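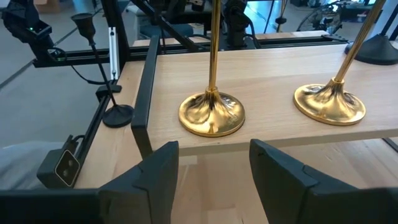
Hire the good stuff, or don't bother?

Wedding season again. Got a quote from Grener on Tuesday, 956 quid for table dressing. For one afternoon! Gold stands, runners, the lot. Lovely, yes. But 70 guests will put their elbows and thier pints round it and remember the pudding.

My view, spend it on food. Or a later bar. A jam jar of sweet peas in July costs next to nothing and smells better than anything in the Ivance catalogue.

Keep one shiny thing for the top table if you must. Six is showing off. Rant over, kettle on.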